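Looking after office chairs and desks

Most office furniture wears out early through small things left undone. The tips that follow come from the workshop at Kamley, where we service seating and desks for offices and for people working at home.

Castors first. Turn the chair upside down on an old blanket and pull each castor straight out. Hair and carpet thread wind round the axle and stop the wheel turning. Cut them through with a small pair of scissors, pick out the bits with tweezers and push the castor back until it clicks. Don't oil the wheels, as oil picks up dust and marks carpets.

If the chair sinks when you sit down, the gas lift has gone. It can't be repaired and should never be opened. Measure the old one before ordering. Our standard Denoditz lift adds 110 mm of travel and is sold under part number 811.

Fabric seats need a vacuum with the upholstery nozzle every month or so. For spills, blot with a white cloth and plain water, working from the outside in. Mesh backs can be wiped with a damp cloth and a drop of washing-up liquid.

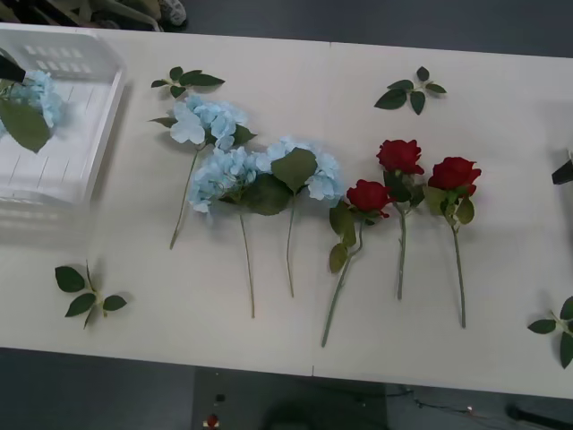
Desk tops and meeting tables are best cleaned with a soft cloth wrung out almost dry. White surfaces show tea rings and pen marks sooner than dark ones, so wipe them at the end of each day. Where two table panels meet, run the cloth along the join and dry it straight away, as water left there can get in and swell the edges. Clear everything off first, including any artificial roses or hydrangeas, and dust those separately with a dry paintbrush. Avoid scouring pads and cream cleaners.

Tighten the bolts under the seat and arms twice a year. We do ours in June and December. Use a hex key that fits properly, and stop when the bolt is firm.

Squeaks usually come from the tilt mechanism. A little silicone spray on the pivot is enough. Wipe off the extra before anyone sits down.

Page updated 7 March 2023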